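3.2 Collection of demonstrations

Demonstrations were gathered at the Olwood site between May and August, using two identical arms with parallel grippers and a small camera mounted at each wrist. Operators drove the arms with a hand-held controller and watched the wrist view on a monitor beside the work area. Every operator did a practice session of 14 episodes before contributing to the set, and the practice episodes were discarded.

An episode begins when the operator presses the start pedal and ends when the pedal is pressed again. Between these two events we log joint positions, gripper opening, commanded velocity and the wrist video. Operators were given a one-line instruction for each episode ("put the bowl on the rack", "clear the left side") and were free to choose the grasp, the path and the order of moves. We did not ask for smooth or slow motion. Earlier work in our group at Tivham had asked for it, and the resulting policy was hesitant near contact and tended to stop short of the object.

Letting operators work at their own pace has a cost in image quality. The wrist camera travels with the gripper, so any quick turn of the wrist smears the whole view, including the object being carried. Figure 4 gives a typical frame of this sort. The two fingers remain readable as dark wedges with a pale object between them, but the object's outline is lost, and our annotators could not agree whether to label it a bowl, a lid or a flexible sheet.
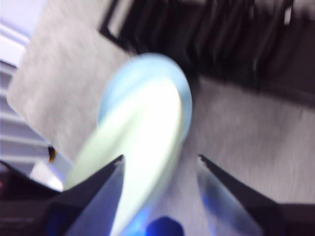
Figure 4. Wrist-camera frame with heavy motion blur. A pale, curved object is held between the gripper fingers; its class cannot be settled from this frame alone.

We considered three ways of handling such frames. The first was to drop any frame whose sharpness score fell below a fixed threshold. This left gaps in the action sequence at the moments when the arm was moving fastest, and a policy trained on the remainder lagged behind on long transfers. The second was to drop the whole episode if it contained a long blurred stretch, but this removed a disproportionate share of the work of our quickest operators. The third, which we adopted, was to keep every frame and attach a blur flag to it. The flag is used in two places. Flagged frames are left out of the auxiliary object-recognition loss, where an uncertain label does harm, and they are kept in the action loss, where the joint readings are still sound.

Labels were assigned by two annotators working separately with the Grutholm tool. When a frame was flagged, the annotator could step forward or back through the episode to find a clearer view of the same object and carry that label across. If no clearer view turned up within 17 frames in either direction, the object was entered as "unknown". Disagreements were settled by a third reader — in most cases D. Tolentino — who saw both labels but not the names attached to them.

Colour was a smaller problem. Reflections on the inner faces of the fingers shift with the angle of the wrist, and pale objects pick up a cast from nearby lights. We applied no colour correction at collection time and used mild hue and brightness jitter during training instead, following the settings in Luik's earlier report. Exposure was left on automatic for both cameras. Fixing it made the dark parts of the workspace unusable in the late afternoon, when the light at Olwood drops quickly.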